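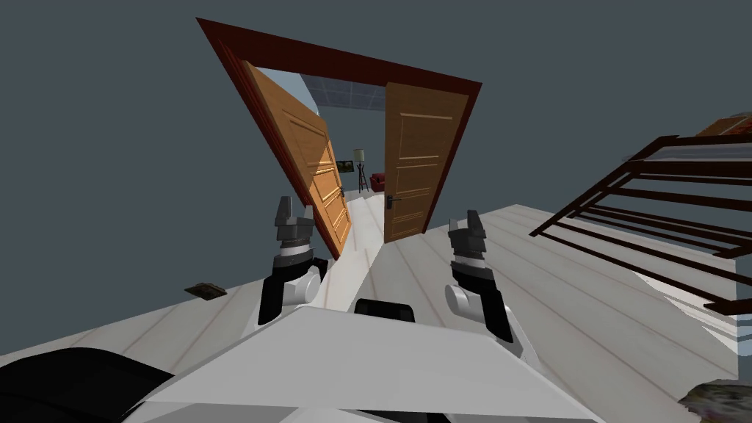

Page last changed: 2023-06-22

Narngate shared workshop - notes from the robot build meeting

I took the minutes again, so you get them in my words! Sakda Ruangrit chaired, and we started late while the heater got argued over.

Last meeting's notes: agreed, apart from the cable order, which was 300 and not 200. My typo, sorry.

Simulator: most of the evening went on this. We had the double-door world up on the big screen, with both arms reaching toward the doorway and the red sofa way off in the next room. Sakda likes the two paneled doors as a test because the gap between them is so narrow. I said I'd like a version with the camera view level - I get seasick with the floor running off at that angle - and he's going to add a second view and keep the tilted one too. We also talked for ages about the lever handle on the right-hand door. Do we teach the grippers to pull down on it, or start with a plain push? Push first, it was agreed (I voted for the handle, for the record).

The flat gray nothing outside the walls stays as it is for now. Modeling a hallway would be fun but it won't help the arms one bit.

Real arms: the Dernen wrist motors are here and on the shelf by the drill press. Please don't open the box until the bench is clear. Jisstead quoted 400 for the shoulder brackets and Sowerby quoted 268, so we're going with Sowerby unless the lead time is awful. I'm calling them.

Jobs
- Sakda: second camera view, push test on the doors
- Me: call Sowerby, fix the old notes
- Everyone: label your chargers, please

Any other business: the bandsaw blade is dull again. New one ordered. We'd like to have the arms on their stand by November.

Recent pages
Bandsaw sign-up sheet
Gripper finger prints, second batch
How to get a workshop key

This site uses cookies to keep you signed in. Accept / Settings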